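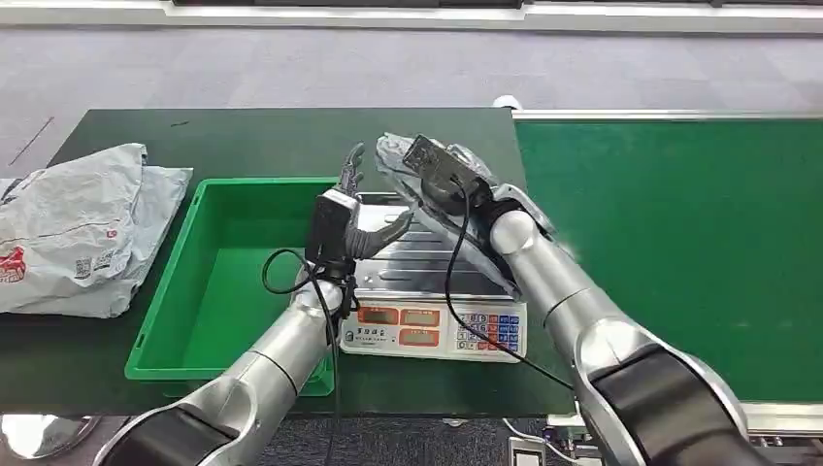 Returning parcels when you work shifts - what do you all do?

Posted in: Home and Money

gbite
I need some advice on sending things back. I bought two pairs of work shoes online in February and neither fits. The shop gives a printed label and says to use the nearest drop-off point, which is a newsagent that shuts at 5.30. I start at 2 in the afternoon and sleep through most of the morning. I have missed it three times now and the return window is 11 more days.

Is there a way to get things collected without paying more than the shoes cost?

elfriede_s
Check whether the shop uses Osesel. They collect from the door and you can pick a slot before 9 in the morning. I leave mine in the porch with the label facing up. It costs a bit but less than the bus into town and back.

mohitb
I wouldn't leave anything in a porch. My brother did that with a coat and it went missing before the van came. The shop said it was his problem because it had never been scanned. Took him weeks of emails and he got nothing.

elfriede_s
Depends on the porch. Mine has a door on it.

aldana.d
Lockers are the answer if there is one near you. Ours is outside the petrol station and is open all night. You scan the code, a door opens, you put the parcel in and shut it. Do keep the receipt that comes by email. I had one go astray and the receipt was the only thing that got my money back.

Also, reuse the bag it came in if you can. Slit it neatly along the top when you open it and it will tape up again. Cover the old label completely, including any square code, or the machines may read the wrong one.

ritu_m
Disagree about reusing the bag. I did it with a jumper and it split at the old seam. New mailing bags are pennies each if you buy a pack, and I would sooner do that than argue about a damaged return. For shoes I would use a box anyway. Some shops knock money off if the shoe box itself has tape on it, so put the shoe box inside something else.

aldana.d
I've reused dozens and never had one split. You need the wide brown tape, not the clear stuff.

ritu_m
Well, mine split. And it was brown tape.

gbite
Thanks all. There is a locker by the big Skorico, which I walk past on the way to work. I didn't know you could use it for returns, I thought it was only for collecting. The label doesn't mention it though, it only says drop-off point.

mohitb
Log in to your order and go through the returns page again. Often you can cancel the first label and choose a different method. Laitinen let me do that last year - the new label came through in a couple of minutes. Don't use both labels.

elfriede_s
And write to the shop now to say you are sending them back. That way you have it in writing before the window closes, even if the parcel is slow.

aldana.d
Here is the order I do it in, for what it's worth.

1. Email the shop, with the order number in the subject line.

2. Pack it, tape it and stick the label on the flattest side.

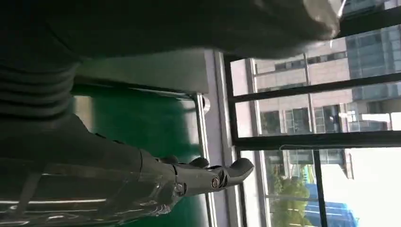 3. Drop it off and save the receipt somewhere you will find it again.

4. Put a reminder in your phone for 7 days later to check for the refund.

ritu_m
I'd give it longer than 7 days. Uveo took nearly a month to refund me for a kettle.

gbite
Cancelled the old label and got the locker one. Will take them in tomorrow on the way to my shift. I've gone for a box inside a box, with brown tape.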